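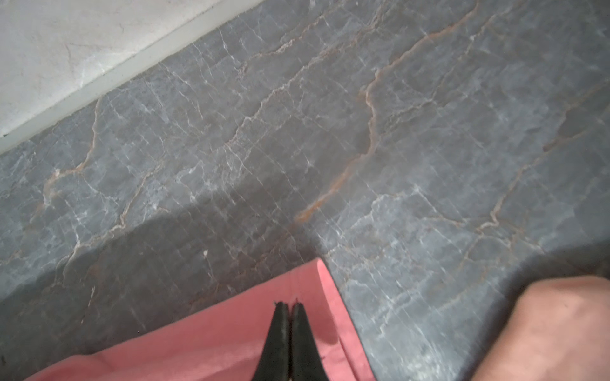
What Is a Pension?

One day your grown-ups will stop going to work. The bills, rudely, will keep coming. A pension is money saved up for that time.

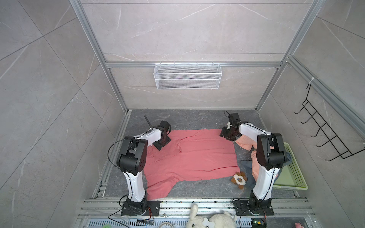
Say Lensa puts $30 in a pension every month. Her boss may add some too - bosses can be nice on paper. A pension company looks after the pile and tries to make it grow. Some years it does. Some years it sulks and shrinks.
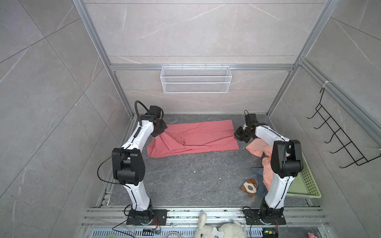

Could she take it all out early and buy 874 gummy worms? Usually not without paying a penalty. The rules are strict, and they were not written by anyone who likes gummy worms.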